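The second pair of hands

At Dalisay, which packs repair kits for sewing machines and small appliances, the training room used to be where people ate lunch. Now it has white tables, and on them the same plastic compartment boxes that go out to customers. Workers spend part of each shift there handling the boxes with a gripper held in the hand, and recordings of their movements go to a software firm called Sodar. Sodar wants to teach a robot to do the job by itself.

The company's word for this is "sharing." Faustine Ferrand, who has packed kits at the Mellelside plant since it opened, has other words for it, one of which I can print. "Homework," she told me. "I do my job, and then I do my job again, slower, for the machine."

Slower is right. A good packer takes a box, flips two latches, fills it and shuts it without looking down. With the gripper you get two fingers and no sense of touch to speak of. Ferrand's target in the training room is 61 boxes a shift. On the line it is 200.
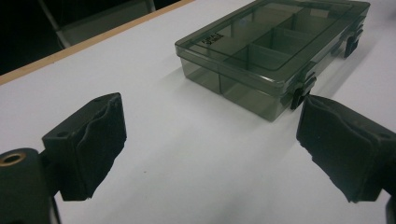
Management is keen to say that no jobs will go. I have heard this promise in a lot of break rooms, and it tends to be made by people who won't be around to keep it. The plant manager, when I asked what would happen after the robots learned to pack, talked about "higher-value tasks" for several minutes. I asked him to name one. He said quality checks. Dalisay already has quality checkers, and there are 3 of them.

Saranya Amin represents the packers in talks with the company. She isn't against the machines – her own wrists gave out after years of snapping lids shut – but she wants the recording work paid at a trainer's rate. So far the company has offered a voucher for the canteen.

"They say it's simple work when they set our wages," Amin said. "Then they need all of us to explain it to a computer."

The first robots are due in August, at the smaller plant in Dirnen. Ferrand has been asked to go along for two weeks and help set them up. She hasn't decided. The hotel is paid for, she says, but they want her to share a room.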